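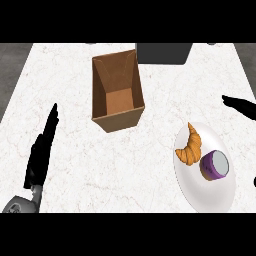

お問い合わせ番号 1536
件名：ボックスシーツの角が毎晩外れます
商品：Ríos ボックスシーツ(シングル・ネイビー)
状態：対応済み

投稿者：ゆずママ
2018年4月16日

こんにちは、Holusさんのオンラインショップで2月にRíosのボックスシーツを買った者です。色も肌ざわりもすごく気に入っていて、息子も「ぼくの海のベッド！」と大喜びだったんですが、どうにも困ったことになっていて……。

角が外れるんです。毎晩です。しかも決まって足元の右側の角から外れて、朝にはシーツがべろーんと真ん中まで寄っていて、息子はマットレスに直接寝ています。寝相が悪いのは認めます(本当に悪いです。枕が廊下に出ていたことがあります)。でも前に使っていた無名の安いシーツでは一度もこうならなかったので、シーツのほうに何かあるのかなと思いまして。

試したことを書いておきますね。

・シーツを180度回して付け直した → 今度は頭側の左が外れるようになりました。つまり外れる角はいつも同じ角、ということになると思います
・クリップ式のシーツ留めを付けた → 二晩もちました。三日目の朝に床でクリップを踏みました。痛かったです
・マットレスの下に深めに折り込んだ → その角だけ布が足りない感じで、あまり折り込めません

マットレスはVotikの子ども用で、測ったら厚み21センチでした。上に何か敷いたりはしていません。洗濯は週に一度、ネットに入れて普通コース、そのあとDavsideの乾燥機に入れています。縮んだんでしょうか？よろしくお願いします。

返信：Giuliana Londoño(Holusサポート)

ゆずママ様、詳しくありがとうございます！サポートのGiulianaです。クリップ、お怪我はなかったでしょうか。

回して付け直してくださったのがとても助かりました。私も最初は縮みかなと思ったのですが、布全体が縮んだ場合は角がどれも浮き気味になることが多いんです。一か所だけ、しかもシーツと一緒に場所が移ったとなると、その角の縫製かゴムを疑いたくなります。

お手数ですが、シーツを外した状態で次の点を見ていただけますか。

1. 四つの角それぞれの縫い目の長さ(上の面の角から裾のゴムまで)
2. 問題の角のゴムを指で引っぱって、ほかの角と同じくらい戻るかどうか
3. 洗濯表示タグの裏にある小さな数字

乾燥機は、結果が出るまでお休みしていただけると比べやすいです。

投稿者：ゆずママ

測りました！息子が巻き尺の端を持つと言ってきかないので、三回やり直しました(笑)

縫い目の長さは、三つの角がどれもぴったり同じだったのに、例の角だけ明らかに短いです。しかも裏返してよーく見たら、縫い代が内側に巻き込まれて一緒に縫われています。折りたたんだまま縫っちゃった、みたいな。紺色の生地に紺色の糸なので今までまったく気づきませんでした。ここ、指でつまむとコリッとしています。

ゴムは普通に戻ります。へたった感じはないです。

タグの裏の数字は16でした。これって何の番号ですか？

あと乾燥機なんですけど、止めてみても変わらずでした。昨晩も外れてます。息子いわく「海がひいた」そうです。潮じゃないのよ……。

返信：Giuliana Londoño(Holusサポート)

「海がひいた」、こちらの部署でみんな和んでしまいました。ありがとうございます。

タグの数字は縫製ラインの番号です。ここから先は商品担当のPeadar Mac Giollaに見てもらいますので、少しだけお時間をください。

返信：Peadar Mac Giolla(Holus 商品担当)

Peadarです。お話を読みました。縫い代の巻き込みで間違いないと思います。角を縫うときに生地がずれて、余分に一緒に縫ってしまったものです。出荷前の検品で見つけるべきものでした。申し訳ありません。

対応は二通りご用意できます。ひとつは同じ色、同じサイズとの交換で、送料はこちらで持ちます。もうひとつは、シーツをお手元に残したまま2000円分をお返しする方法です。交換品をお送りする場合は、四つの角を私が測ってから出します。

糸をほどいてご自分で直すのは、今回はお待ちください。巻き込まれた部分に切り込みが入っていることがあり、ほどくと穴になる場合があります。

投稿者：ゆずママ

Peadarさん、Giulianaさん、ありがとうございます！危なかったです、リッパー出してました。もう右手に持ってました。

交換でお願いします。2000円も魅力的なんですが、毎朝シーツを張り直すのはもう卒業したいので。色は絶対にネイビーで、と横から念押しが入っています。

ひとつ質問です。返品するシーツ、洗ってから送ったほうがいいですよね？元の袋は捨ててしまったんですが、なくても大丈夫ですか？

返信：Giuliana Londoño(Holusサポート)

交換で承りました！お洗濯は一度していただいて、よく乾かしてからお送りください。元の袋はなくてもかまいません。中身が濡れないように、ビニール袋などに入れていただければ十分です。返送用の伝票は交換品に同封しますので、届いてからの入れ替えで大丈夫です。それまでは今のシーツをお使いくださいね。

投稿者：ゆずママ

届きました！さっそく付けてみたら、まず手ごたえが違います。最後の角って、こんなにすんなりかぶせられるものだったんですね。今まで膝でマットレスを押さえつけて「ふんっ！」とやっていたのは何だったのか。

今日で五晩目ですが、一度も外れていません。息子は相変わらず足が枕の上に来ていますが、シーツはちゃんと四隅にいます。一回洗濯して、Davsideの乾燥機にも低温でかけてみましたが、角の具合は同じでした。

古いほうは今朝、同封の伝票で送りました。到着したらよろしくお願いします。それと、同じシリーズの枕カバーにネイビーの再入荷予定があれば教えてください。そろそろ廊下に出ない枕がほしいところですが、それはカバーでは無理ですよね。

返信：Giuliana Londoño(Holusサポート)

返送分、確かに受け取りました。Peadarが工場への報告用に預かっています。枕カバーのネイビーは入荷日がまだ決まっていませんので、商品ページの「入荷のお知らせ」にご登録いただくのが早いと思います。こちらの件は対応済みにいたしますが、また角が外れるようなことがあれば、この番号のままご返信ください。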